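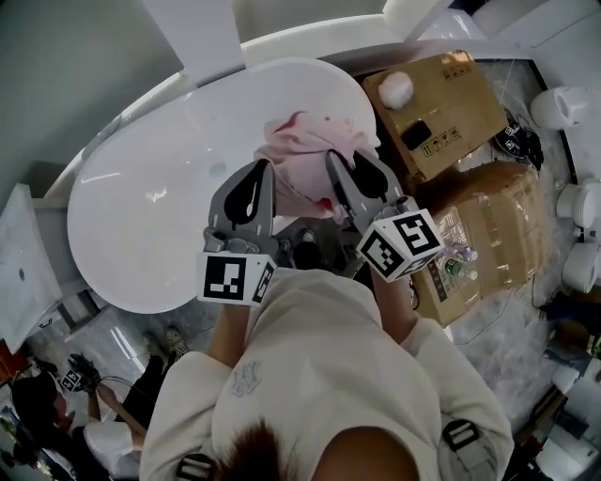 Unit 4: Overdrafts, Credit Cards and the Cost of Short-Term Borrowing

Household budgeting was the subject of the last unit, and this one moves on to what happens when a budget falls short before the next payday. Short-term borrowing covers anything meant to be paid back within a year, and most people meet it first as an overdraft or a credit card. The reasons for using it are mostly small and domestic. A pink cloth with reddish stains on it can be replaced out of the week's money, but a washing machine usually cannot, and the gap between those two sorts of cost is where short-term borrowing comes in. Keep that gap in mind when reading the worked figures later in the handout.

Before the session, please read sections 4.1 and 4.2. Sections 4.3 to 4.5 will be covered in class. Bring a calculator or use the one on your phone.

4.1 Terms used in this unit

Principal. The amount borrowed, before any interest or fees are added.

Interest. The charge for borrowing, normally given as a percentage of the amount owed. It may be worked out daily, monthly or yearly.

Fee. A fixed charge that does not depend on how long you borrow for. Examples are an arrangement fee, a late payment fee and a cash withdrawal fee on a credit card.

APR. Annual percentage rate. It puts the interest and the compulsory fees together into one yearly figure so that different products can be compared. An advertised APR is often "representative", meaning that some applicants will be offered a higher rate.

Minimum payment. The least a card company will accept in a given month without treating the account as in arrears. Paying the minimum keeps the account in order but clears the debt very slowly.

Arranged overdraft. An agreed limit below zero on a current account. Going past the limit, or going below zero without an agreement, is called an unarranged overdraft.

Default. A formal record that the borrower has failed to keep to the agreement. It can affect later applications for credit, including a mortgage or a phone contract.

4.2 Overdrafts

An overdraft is attached to a current account and is used automatically when the balance drops below zero. There is no separate application each time, and there is usually no fixed repayment plan. Money paid into the account reduces the overdraft straight away.

This is convenient, and it is also the main difficulty. A person whose wages bring the account back to zero each month, and who then goes overdrawn again a week later, may carry on for years without deciding to borrow. The bank can also reduce or withdraw the limit, although it would normally give notice first.

Interest is generally charged daily on the overdrawn amount. Some accounts have a small interest-free band at the bottom. Read the tariff for your own account before the session and note down three things: the rate, the size of any interest-free band, and what happens to a direct debit if there is not enough money to pay it.

4.3 Credit cards

A credit card gives the holder a limit to spend against. A statement is issued each month. If the full statement balance is paid by the due date, most cards charge no interest on purchases. If any part is left unpaid, interest is normally charged, and on many cards it is charged from the date of each purchase and not from the date of the statement. Students often get this wrong in the assessment.

Cash withdrawals are treated differently. There is usually a fee, and interest normally starts on the day of the withdrawal even if the statement is later paid in full. Gambling transactions and the purchase of foreign currency are often treated as cash too.

Balance transfer cards let a borrower move a debt from one card to another, with a period of low or no interest. There is often a transfer fee. The low rate ends on a set date and can be lost early if a payment is missed.

4.4 Worked figures: the Gronow household

The Gronow household rents a flat in Flevcombe. The boiler is the landlord's responsibility, but the cooker is their own, and it has to be replaced. The new cooker, with delivery and removal of the old one, costs £647. They have £60 a month left after bills and food.

Option A: wait and save. At £60 a month, ten months of saving gives £600, so they reach the full amount in the eleventh month. There is no interest. They will have to manage without a cooker, and the extra cost of ready meals or takeaways should be added before this is called the cheapest option.

Option B: Zolline card. Suppose the card charges 2 per cent a month on the balance. Interest in the first month is £12.94. A payment of £60 therefore takes £47.06 off the debt and leaves £599.94. In the second month the interest is £12.00 to the nearest penny, and the balance falls to £551.94. Carry on the table for yourselves up to the end of month six. Round each month's interest to the nearest penny before using it in the next line.

Option C: Stulero instalment plan. The shop offers to spread the cost with a plan from Stulero. There are 12 payments of £60, making £720 in total. The charge for credit is £720 less £647, or £73. The payments are fixed, and a missed one brings a late fee. Check whether a borrower who settles early gets any of the £73 back.

Notice that the monthly payment is the same in B and C. Looking only at the monthly payment would not tell the household which one costs less. The total repaid has to be worked out in each case.

4.5 When one debt becomes several

The second worked case is a single borrower who owes £3063 across 3 accounts: an overdraft, a store card and a credit card. The question is which to pay down first.

The usual advice is to make the minimum payment on every account and put whatever is left towards the one with the highest rate. This gives the lowest total interest. Some people prefer to clear the smallest balance first so that there is one fewer payment to remember. It may cost more, and your answer should say so if you recommend it.

Priority debts come before either method. Rent or mortgage arrears, council tax, and gas and electricity are treated as priority debts because of what can follow if they are not paid. A store card with a high rate is still not a priority debt in this sense.

A consolidation loan replaces several debts with one. The monthly payment may fall simply because the term is longer. Work out the total repaid under the old arrangement and under the new one, and check whether the loan is secured on a home.

Exercises

1. Complete the table for Option B to the end of month six. State the balance and the total interest paid so far.

2. The Gronow household finds a second-hand cooker for £180. Work out how long it would take to save for it at the same monthly amount, and set this beside Options B and C.

3. Using the tariff you brought, write a short paragraph explaining the overdraft charges to someone who has never had a bank account. Do not use the term APR unless you explain it.

4. A borrower takes £60 out of a cash machine with a credit card and pays the statement in full on the due date. Explain why there may still be a charge.

Written answers to exercises 3 and 4 are to be handed in at the start of the next session. The short test in May will cover Units 3 and 4, and calculators are allowed. Unit 5 deals with personal loans over more than one year, and you will need your completed Option B table for it.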